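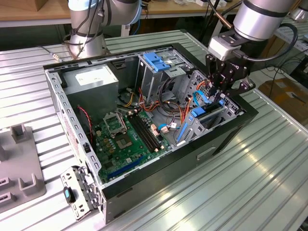 Javik 색인 서버의 야간 재구축이 183분까지 늘어난 건에 대해 지난번 메일에 이어 정리합니다. 결론부터 쓰면 원인은 하드웨어가 아니라 정렬 규칙(collation) 설정입니다. 디스크 지연과 메모리 오류 로그를 먼저 확인했고 둘 다 이상이 없었습니다. 보드 교체 이야기도 나왔는데, 케이스를 열고 보드를 교체하는 작업은 이번 건에 필요하지 않습니다. 운영 장비는 그대로 두고 설정만 고치면 됩니다.

Begoñe Palacios 님이 쓰신 글:
> 6월 배치부터 재구축 시간이 계속 늘고 있습니다.
> Villanueva 쪽 서지 데이터를 합친 뒤로 177분이 나왔고,
> 어제는 183분이었습니다. 06시 동기화와 겹치기 직전입니다.
> CPU 사용률은 높은데 디스크는 한가합니다.
> 장비가 오래되어 그런 것인지, 아니면 Clekgate 변환기에서
> 무언가 바뀐 것인지 판단이 서지 않습니다.
> 그리고 저자명 검색에서 같은 사람이 두 번 나오는 경우가 있습니다.
> 같은 원인일까요?

네, 같은 원인입니다. 순서대로 답합니다.

1) 재구축 시간
Villanueva 데이터의 저자명 필드는 유니코드 정규화 형식이 섞여 있습니다. ñ가 한 코드포인트(U+00F1)로 들어온 레코드와, n에 결합 물결표(U+0303)를 붙인 레코드가 함께 있습니다. 한글도 마찬가지여서 일부는 완성형 음절(NFC), 일부는 첫가끝 자모로 분해된 형태(NFD)입니다. 후자는 macOS에서 파일명을 그대로 뽑아 서지로 만든 경우로 보입니다.

Javik은 비교 함수 안에서 정규화를 수행합니다. 입력이 모두 NFC이면 빠른 경로를 타지만, 결합 문자가 하나라도 있으면 비교할 때마다 양쪽 문자열을 다시 정규화합니다. 정렬 중의 비교 횟수는 n log n으로 늘어나므로 레코드 수에 비해 CPU 시간이 크게 증가합니다. 디스크가 한가한 것도 이것으로 설명됩니다.

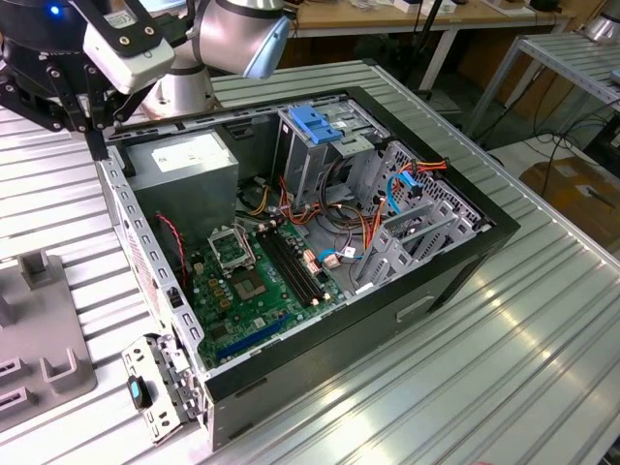
프로파일러를 붙여 보면 정렬 단계의 대부분이 normalize 호출에 들어가 있습니다. 호출 스택은 저장소의 notes 디렉터리에 올려 두었습니다. Rovby 테스트 서버에서 입력을 미리 NFC로 변환하고 돌리면 이 호출이 프로파일에서 거의 사라집니다.

2) 저자명 중복
정렬은 정규화 후에 비교하지만 중복 제거용 해시는 원본 바이트로 계산합니다. 따라서 화면에서 똑같아 보이는 두 이름이 서로 다른 해시를 갖고, 정렬 결과에서는 나란히 붙어 나옵니다. 본인 성함으로 검색해 보시면 바로 재현될 것입니다.

3) Clekgate 변환기
변환기는 바뀌지 않았습니다. 원래부터 정규화를 하지 않고 입력을 그대로 통과시킵니다. 이전 데이터가 우연히 전부 NFC였을 뿐입니다.

조치는 다음과 같이 제안합니다.

가. Clekgate 출력 단계에 NFC 변환을 추가합니다. NFKC는 쓰지 않습니다. 전각 문자와 로마 숫자 기호가 바뀌어 원본 표제와 대조할 수 없게 됩니다.
나. 기존 레코드는 한 번 일괄 변환하고, 변환 전 값은 별도 필드에 보존합니다. 외부 시스템이 원본 바이트를 키로 쓰고 있을 가능성이 있습니다.
다. 해시는 변환된 값으로 다시 계산합니다. 이 단계에서 합쳐지는 레코드 목록을 파일로 남겨 주십시오. 동명이인이 섞여 있으면 수작업으로 나눠야 합니다.
라. 색인은 가~다가 끝난 뒤 처음부터 재구축합니다. 증분 갱신으로는 옛 정렬 키가 남습니다.

한 가지 확인이 필요합니다. 옛한글이 들어간 표제는 NFC로 변환해도 완성형이 없어 첫가끝 자모로 남습니다. 이 레코드들은 계속 느린 경로를 타게 되는데, 수가 적으면 그대로 두어도 됩니다. 고문헌 목록을 관리하시는 분께서 U+1100~U+11FF 범위의 문자가 들어 있는 레코드를 추출해 주시면 판단하겠습니다. 확장 영역 A(U+A960~U+A97F)와 B(U+D7B0~U+D7FF)도 포함해 주십시오.

패치는 2개로 나누어 올리겠습니다. 첫 번째는 변환기, 두 번째는 해시 계산 쪽입니다. 두 번째는 첫 번째가 적용된 뒤에만 의미가 있으니 순서를 지켜서 병합해 주시기 바랍니다.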